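Robot Learning, handout 7: reading simulated results
Notes by Joana Bragança

Bring the Gronine paper with you. We are reading the drawer task first, the one with the arm, the wooden cabinet and the small blue object. Everything in it was done in the Prorine simulator.

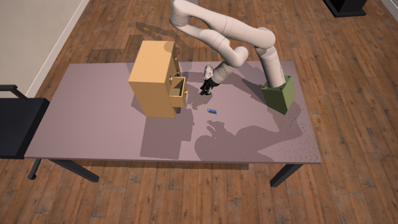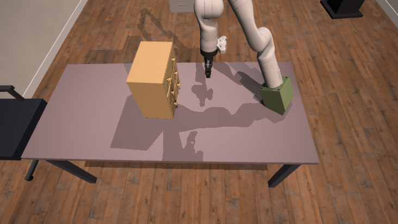
All rendered, so the shadows come free and the friction is whatever somebody typed in.

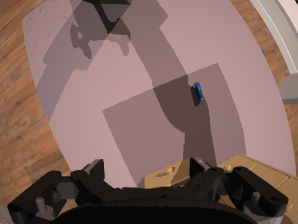 Does a high score in simulation tell us the policy will work on a real arm?

It tells us very little by itself. The score shows that the policy copes with the simulator's own version of contact, lighting and delay. To say more you need paired trials: the same policies run in both places, and a check that the better one in simulation is also the better one on hardware.

The Gronine authors ran 600 simulated episodes and 20 real ones. I would not hang much on the 20. The Karkberg group repeated the work with 100 real trials and the ranking of the top two methods swapped - read their appendix before you quote the main table.

For next time: find out how Marikar resets the drawer between episodes, and whether a half-open drawer counts as a success. The text says one thing and the code says another.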